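Dry Goods Shelving: Frequently Asked Questions
Bravville Community Pantry, shelving and stock guide
Last revised 12/07/2018

Which items belong in the dry goods section?
Boxed cereal, crackers, pasta, rice, flour and sugar. Canned goods go on the steel racks by the entrance. Anything in glass is stored at floor level.

How should cereal boxes be placed?
Upright, front panel facing the aisle. Boxes laid flat crush at the corners, and the inner bag can split along the seam. A box with a dented corner is still acceptable if the bag is sealed.

Is there a maximum load per shelf?
Yes. The Clavau bench shelves are rated at 30 kg each, evenly distributed. Cereal will never reach that limit. Flour and sugar can, so keep those on the lowest level.

What do the numbers on the shelf labels mean?
They are location codes. The first digits give the bay, the last digit gives the level. The code refers to the position only and does not change when the product does. Do not write prices or dates on the label.

Can different cereals share one bay?
Yes, provided each variety has its own column. Mixed columns slow down picking and hide older stock.

How is stock rotated?
By the date printed on the box, earliest date in front. Check the top flap first — most manufacturers print it there. If the date cannot be read, set the box aside for the shift lead.

When is a wire frame used?
Wire frames hold bags and soft packs that will not stand on their own. Boxes do not need one. A frame should stand on all its legs, with no part of it resting on a carton.

What about boxes of different heights?
Group them by height where the bay allows. Tall family-size boxes go at the end of the row, so that shorter ones stay visible from the aisle.

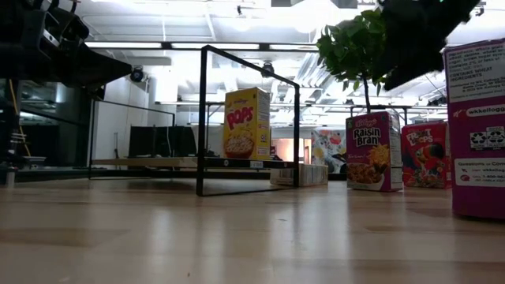
Ottó Kovács wrote in to ask whether family-size boxes could be moved to the top level instead, as Stosbridge does at its own pantry. They can, if the clearance above the shelf is at least 18 cm after stocking. Two of our bays do not meet that figure.

Are opened boxes accepted?
No. This includes boxes with the outer flap open and the inner bag intact.

Where do ingredient questions go?
Check the side panel first. Allergen statements normally follow the ingredient list. If the panel is damaged or covered by tape, the box is not handed out.

How often are the shelves cleaned?
Every two weeks, with a full clear-out in May. Use a damp cloth on the wood — no spray cleaner near open bays.

Who updates the location codes?
Liv Strömberg. Leave changes in the tray at the front desk, with the old code and the new one on the same slip.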